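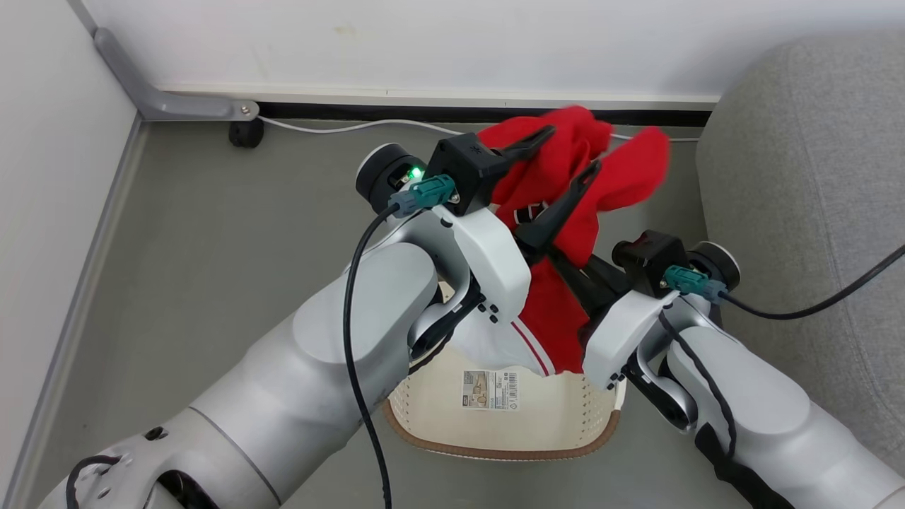
The red one, hanging into the basket.

I have been reading laundry advice again, and I would like my evening back. It started because the red fleecy thing in our house has reached the stage where it looks like it was used to clean a grill, and I wanted to know if that could be fixed. Three hours later I had read that I should be washing it less, washing it more, washing it inside out, washing it in a bag, and never, under any circumstances, washing it with towels. One site wanted me to freeze it.

So this is my attempt to sort out which of that I believe.

Start with the basket. We have a plain white plastic laundry basket and it lives on the floor. According to a storage blog called Neton, this is a failure of planning, and what I need is a sorting system with 2 compartments at the very least, preferably on a rail, preferably in linen. I had one of those once. It cost 40 dollars, and within a month both halves held the same mix of socks, dishcloths and whatever had been on the bedroom chair. The lining got musty and had to be washed too, so I had bought myself extra laundry. The plastic one gets wiped with a sponge when I remember. I've dropped it down the stairs more than once and it still holds clothes.

Next, the color business. Red with red, darks with darks, whites alone. My mother did this like it was religion and I did it too until I moved into an apartment where every load cost quarters. After that everything went in together on cold. I know people have pink shirt stories. I have one myself, from a cheap new T-shirt that I put in hot with pillowcases, and I'd say hot water did most of the damage. A new red thing gets washed by itself a couple of times in our house. After that it takes its chances with everybody else. I've been doing it this way for years and the pillowcases are the color they came in.

Fabric softener I gave up on a long time ago, and I was surprised to find people still defending it for fleece. My experience is that it makes the stuff feel nice for a day and then sort of greasy. Kivero, who make the bottle my sister-in-law swears by, say on the label that it "restores loft." I used up almost a whole bottle waiting for some loft. If there was any, it was too subtle for me. Half a cup of white vinegar did about the same, meaning not much, but it was cheaper and the smell was gone by the time things were dry.

The one piece of advice I tested properly was turning things inside out. I didn't expect anything from it. But the pilling does seem to be happening on the inside now, where I don't have to look at it, and I've kept it up for most of the winter. It has not reversed what was already there. For that I bought a little battery shaver at Gretton, the discount place out by the highway, and it took 20 minutes to do one sleeve and then the batteries quit. The sleeve does look better. The other sleeve looks worse by comparison, so I'm not sure I came out ahead.

Drying is where I've changed my mind. I used to toss everything in the dryer on whatever setting it was already on, and I thought line drying was for people with nicer yards. Then the dryer was out of action for most of June and the soft stuff had to go over the back of a chair. It came out fine. Stiffer at the cuffs, maybe, but it hasn't matted any further, and it dries overnight if the window is open. I still use the dryer for towels and sheets, and I don't plan to feel bad about it.

As for folding, I don't believe in folding anything bulky. I tried the method where you tuck it into its own hood or waistband and make a neat little parcel. It took up the same amount of drawer and came undone when I pulled out the thing underneath. The soft stuff gets bundled into the basket and carried to the bedroom, and some weeks the basket is as far as it goes.

I haven't tried the freezer. There's no room in there anyway, between the bread and a bag of peas from last year. If you've done it and your fleece came out looking new, leave me a comment, and please tell me what it looked like before.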